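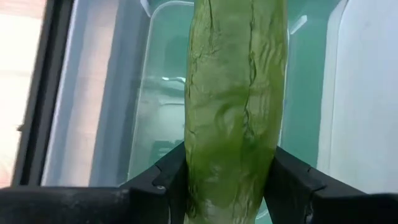
A long green vegetable in front of a clear storage container.

WURNNESS — The community kitchen on Collgate Street will take surplus garden vegetables every Sunday through the end of the growing season, organizers said this week, after a spring trial brought in more produce than the kitchen had expected.

The drop-off table will be open from 9 a.m. to noon at the side entrance, next to the bike racks. Anyone with a home garden or an allotment plot can bring vegetables, and there is no minimum amount. Donors do not need to sign up ahead of time.

The kitchen collected 600 pounds of vegetables during the trial, which ended in May. Most of it was lettuce, chard, spring onions and cucumbers, according to Nurhan Gündoğdu, the kitchen manager. The food went into the weekday lunches and into bags that families take home.

"We had planned on a few crates of greens and maybe some herbs," Gündoğdu said. "By the third week we were borrowing shelf space from the church across the street."

The kitchen has since bought a second refrigerator and a set of clear storage containers with lids. Gündoğdu said the old cardboard boxes went soft in the cold and made it hard to tell what was inside. Produce is now sorted by type when it comes in, and each container gets a strip of tape with the day it was filled.

Containers of leafy vegetables are checked every morning. Anything that will not last another day goes into soup, and trimmings go to the compost bins behind the Dursun Garden Center, which picks them up twice a week at no charge.

Oğuzhan Karakaya, who runs the sorting table, asked gardeners to leave their vegetables unwashed. Greens that arrive wet spoil faster in a closed container, he said, and the kitchen washes everything again before cooking. Loose soil can be brushed off at home.

"Odd shapes are fine. Creases, cracks, a pale patch where it sat on the ground, all of that is fine," Karakaya said. "We peel it or chop it and it goes in the pot. What we can't use is anything slimy or anything with mold on it."

The kitchen will not accept home-canned goods, wild mushrooms or cut fruit. Eggs are also off the list for now. Potatoes, squash and onions are welcome at any time during the drop-off hours and do not need to be refrigerated. Gardeners with large loads of leafy greens are asked to come before 10 a.m., when there is the most room in the refrigerators.

Plastic grocery bags should be left open at the top. Paper bags are better if the walk or drive is a long one. Donors who want their own baskets or tubs back can wait while they are emptied, which usually takes a few minutes.

The expanded schedule follows a vote by the Collgate Neighborhood Association, which owns the building and pays for the electricity. The vote was 6 to 3. Members who voted against the plan raised concerns about parking on Sunday mornings, when the street is already full, and about the cost of running a second refrigerator through the summer.

Umut Sezer, one of the three, said he supports the kitchen but wanted the hours moved to a weekday evening.

"There are people on this block who can't get out of their driveways as it is," Sezer said. "I'd like to see how it goes and talk about it again in the fall."

The association agreed to set aside the two spaces closest to the side entrance for short stops. Signs will go up before the first drop-off. Drivers who need more time can use the lot behind the Flurnel Bakery, which is closed on Sundays and has given its permission.

Demand for the lunches has gone up since the winter. The kitchen now serves lunch on all five weekdays, up from three, and the take-home bags are often gone by early afternoon. Aslı Gezer, who plans the menus, said the extra vegetables have changed what she can cook. Braised lettuce with rice has become a regular dish, along with a cold cucumber and yogurt soup on hot days.

"I write the menu after I see what's in the containers," Gezer said. "I used to do it the other way around and then go shopping."

She said she would be glad to get more carrots, celery and fresh dill, which ran short during the trial. Tomatoes and peppers are expected to start coming in later in the summer, and the kitchen plans to cook down and freeze what it cannot serve fresh.

Gardeners who cannot make it to the side entrance can ask for a pickup. Kaan Keskin, who drives the kitchen's van, has 14 stops on his list and said there is room for a few more on the north side of town. Pickups are made on Sunday afternoons, and vegetables should be left in the shade with a name on the bag.

Pickup requests can be made by phone during lunch hours or on the sheet posted inside the kitchen's front door. The list of items the kitchen needs most will be posted on the same door and updated each week.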